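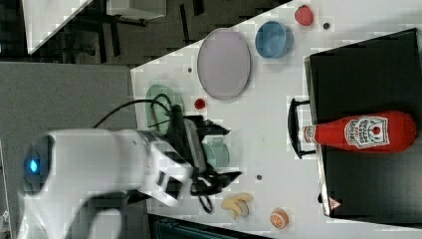

*Green cup and pale green plate on the white table*

My hatchback turned over nearly 1,000 miles a month this fall, and most of those miles were eaten in, drunk in and snacked in by somebody in my family. So I've been collecting my ways of keeping a car fit to sit in, and I thought I'd write them down before the holiday driving starts (and before I forget which ones worked!).

Start with the cup holders. If yours have rubber liners, pull them out and let them soak in the sink with dish soap while you do everything else. If they don't, drop a silicone cupcake liner in the bottom of each one. When it gets sticky, and it will, you lift it out and wash it with the supper dishes.

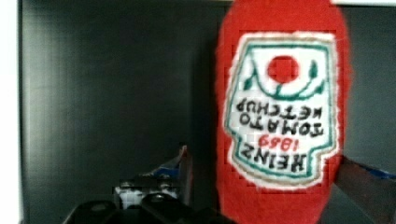 **By Lizeth Inga** | 2020-11-25

Now, spills on cloth seats. Blot, please, and don't rub! I mix 2 cups of warm water with a teaspoon of dish soap and a tablespoon of white vinegar, dab it on with an old washcloth, then go over it again with plain water. Try it on a hidden spot first. Leave the windows cracked in the garage overnight so the cushion dries all the way down. I skipped that part back in September and the whole car smelled like a wet dog until I ran the heater for an afternoon.

For crumbs along the seat tracks, slide the seat all the way forward, vacuum behind it, then slide it all the way back and do the front. A stiff paintbrush loosens whatever the vacuum leaves behind. The same brush, clean and dry, is lovely on the air vents.

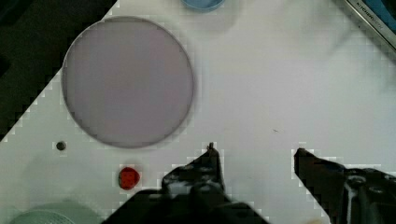
*Lavender-gray disc, with a light blue dish nearby*

Floor mats get a scrub with laundry powder and a stiff brush, then a good hosing, and I hang them over the fence by their short ends. Rubber ones are ready in an hour or so. Carpeted ones want the whole day, and longer if it's damp out.

Last thing, keep four grocery bags folded flat in the glove box for trash.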